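Gramulix sponge set: data card

August 26, 2018
By Antigoni Kourkoulas
3 comments | 13 shares

Read this before you load anything. Short version, will tidy up when I get a minute.

What it is

Teleop demos of one arm moving kitchen sponges about on a marble-patterned top. 106 demos kept. Two operators, me and Volkan Güler. Everything driven by remote control from the leader arm, no scripted motion anywhere. Wrist camera plus joint readings plus gripper opening, all on the same clock.

Made for the Kikuchi policy tests, but nothing in it is tied to Kikuchi. Use it for what you like, tell us if it breaks.

The task

Pick up a sponge, put it over by the yellow, let go, come back. One sponge per demo. Operator picks which one, we didn't fix the order. Start layouts are just scattered by hand, no grid, no template. Some are crowded on purpose. Thick green ones, light blue ones, orange scrubbers on pale yellow foam. A few of the green have a darker scouring layer down one side and that side grips differently, so watch for it in the force trace.

Approach is from above where there's room. Where there isn't, come in at the side, get the tips up against the sponge and nudge it clear of its neighbours first. Nudges count as part of the demo, we did not cut them out.
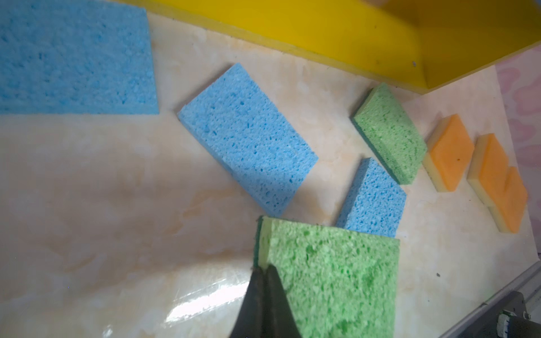
Operator notes

- Go slow for the last bit before contact. The leader arm has no feedback so you are judging by eye.
- Close until the foam dents, then stop. Squeezing it flat makes the release messy.
- Drop it? Carry on and pick it up again. Mark the demo "regrasp", don't bin it.
- Bump the yellow wall and the demo gets binned. Volkan was strict on this, I was less so in the first session, see below.
- Open wide before you back off or the foam drags along with the fingers.
- Hands out of shot before you hit record.

The view

Wrist camera only. It tilts with the wrist so the horizon is all over the place, don't try to level it, we tried and it made training worse. Top surface is glossy and you get a bright patch that slides about as the arm moves. Left in. Same goes for specks and smudges on the top, if your segmenter thinks a crumb is an object that's your segmenter.

Pink wallpaper turns up in the background of some views. Good for checking which way round you are.

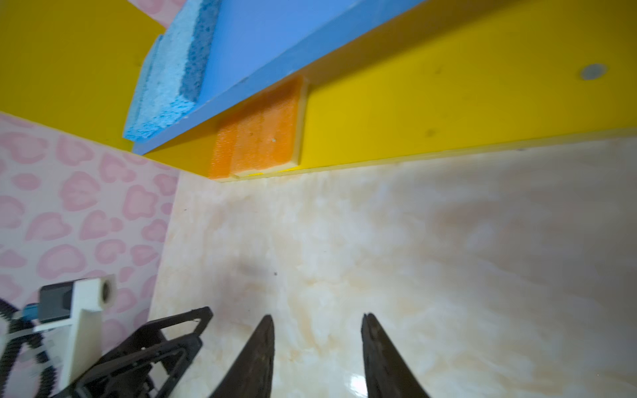 Wrist view, fingers open over the marble. Light blue and orange sponges up by the yellow board.

Files

One folder per demo. Inside: video, joints, gripper, and a notes text file. Notes file might be empty. Joint angles in radians, gripper 0 shut and 1 fully open. Ponier loader reads the lot as is. The Sulterum loader needs the gripper column flipped, it expects 1 for shut. That one cost me an afternoon.

Labels are by hand: clean, nudge, regrasp. A demo can carry more then one.

Known problems

- 3 demos have the video running late against the joints. Flagged "lag" in the notes, not fixed.
- First session is mine and it's jerky. Was still learning the leader arm. Volkan's are smoother, so if you train on a mix you may want to weight them.
- Colour shifts a bit between sessions, auto white balance was left on. Sorry. Off now.
- No depth. Don't ask.
- Success is judged by whoever was driving. No second check has been done yet.

Not suitable for

Anything needing exact contact forces. The force trace is worked out from motor current and it's rough. Fine for telling touching from not touching. Also not much use for clutter with hard objects, foam forgives a lot of bad grasping and you'll get a policy that thinks everything squashes.

Changes

May: first batch, my demos only.
Now: Volkan's demos added, labels redone, binned ones taken out of the main folder. If you have the May copy delete it, the numbering has changed and old splits will not match.

Questions to me or Volkan, put Gramulix in the subject or it wil get lost.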